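Marks on a matt tabletop that won't wipe off

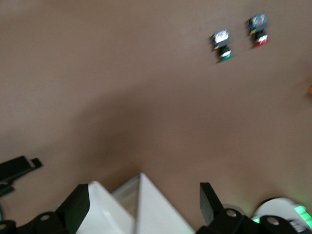 Question

Asked in August 2017, 317 views

I have a smooth tan table with a matt finish, bought second hand, and I use it for sorting and painting small bits and pieces. Where I slide things across it I get pale rub marks which show up when the light is low. A damp cloth makes them go away for 15 minutes and then they are back. The seller thought it was a Rangate top but there is no label. I don't want to make it shiny. What should I use?

Iara Saavedra

3 answers

Answer 1 (accepted)

If they vanish when damp and come back when dry, they are probably very fine scuffs in the finish and not dirt. Polish will hide them but you will end up with a shiny patch, so leave that alone. First find out what the top is. Look at the underside or a screw hole. If it is bare wood with oil on it, wash it with a little washing-up liquid, let it dry overnight and put on a thin coat of matt oil. Wipe off all the extra after 15 minutes. If it is lacquered or a plastic surface, oil will just sit there and go sticky.

Try it on the bottom of a leg first. And put felt under anything that gets pushed about. A sheet of 50 pads is cheap and you can cut them down for the small pieces.

Comment from Iara Saavedra: Underside is bare wood, top is sealed with something. Will wash it and try the felt.

Answer 2

Flultosen cream. Used it on ours, fine.

Answer 3

I would not use the cream above on a matt top, mine came up glossy in the middle and I had to do the whole table to match. Cheaper to get a cutting mat. The plain brown one from Babaei is 40 cm deep and covers most of where you work. It doesn't fix the marks you have but you stop seeing them.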